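Clurnisel is a motion planner for single robot arms, written mainly by Huguette Boyer and first released in January as a side branch of the Hamel toolkit. It plans a path, checks it for collisions, then plans it again in case it was wrong the first time.

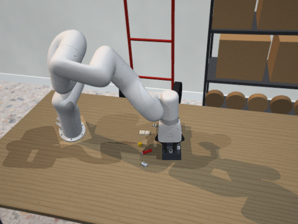

A simulated arm with its gripper over a dark fixture, small parts on the table to its left.

Each query draws up to 3000 samples and gives up after 5 seconds, a limit users have described as optimistic. Version 10, dated December 22, 2019, added a shortcut step that trims needless elbow swings. The manual lists 82 settings, of which the default file explains nearly none.

See also: Allico, Wekdale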